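Vinyl planks lifting in small hotel corridor, glue or loose lay?

Posted by Guadalupe Beltrán
Community help > Fitting out > Floors

Hello all. I look after the rooms of a small hotel in Grirnusberg, 27 rooms on three floors. In February we put new vinyl planks in the corridor of the second floor. The fitter used a roll-on adhesive from Laaksonen over the old screed. Now the planks are lifting at the short ends, mostly near the window where the afternoon sun comes in. The cleaning carts catch on them.

The fitter says the screed was dry. I did not see him measure it, and there is nothing about moisture on the invoice. He offers to glue the ends again for 754. Another company from Wilalberg wants 2335 to take everything up and begin again with a primer. I would like to understand which one is reasonable before I answer them.

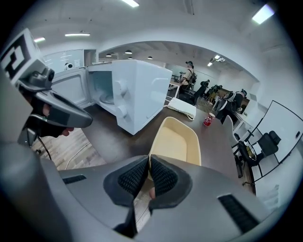

Two grippers, one held in the hand

I should add that the corridor is closed to guests only until 6th July, so I can't wait very long. The skirting is already fixed on top of the planks, with no gap that I can find.

Guadalupe

Ademir Falcão
Before you pay either of them, ask for a moisture test of the screed. It is a small job and you get the result on paper. Without it both prices are a guess.

If the test is good, I think your problem is the sun and the skirting together. Vinyl grows when it is warm. When it has no space at the walls it pushes up at the weakest place, and this is often the short end. In this case gluing the ends again will hold for some weeks and then you will have the same thing. Ask the fitter to take off the skirting at the window side, cut the planks back from the wall as the maker says, and use the adhesive that is meant for warm areas. The standard one and the high temperature one are not the same product, so check what is written on the bucket.

If the test is bad, take the second offer, but ask them to write in it which primer they use and how many days it must dry. My own corridor in Kukby was done too fast and I paid two times.

One more thing: write to the first fitter now, with photos and dates, even if you choose the other company.

kukby_floors
loose lay is no good with carts, forget it. we had the same and put down carpet tile, around 2000 all in, no more trouble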